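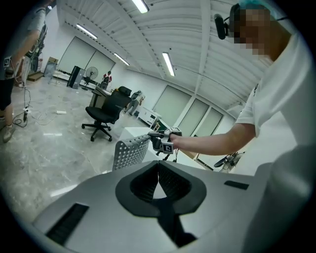 Home
Opinion
Columns
Letters

Will It Fold My Towels?

My mother-in-law asked me at lunch in May whether she should hold off on replacing her dishwasher, on the theory that by next year a robot would be standing at the sink. I told her to buy the dishwasher (she did, and she loves it), but I've been chewing on her question ever since.

I'm fond of these machines, I really am, and I want one! People now spend whole afternoons doing chores with a gripper in hand so that a robot can learn from the motions, and I find that rather touching. Somebody has to show it how a drawer opens. My friend Thiện Hứa, who runs the packing floor at Sornetti, tried a robot arm from Vulmont on one simple job, putting jars into boxes. It packed 300 jars before lunch and he was delighted, until the labels changed from matte to glossy and it dropped 27 of the next batch. His newest hire needed one look at the new jar.

So my answer is no, not yet, at least not in a kitchen like mine, where the lids never match and the dog sleeps in front of the oven. On a shop floor, with one job and good lighting, I'd say we're close. I would give the house another ten years, and I'd be very happy to be wrong, preferably before the next load of towels.

876 shares | 27 comments

Recent
The Mesholm Bus, One Year On
In Praise of the Slow Cooker
Lunch at Hà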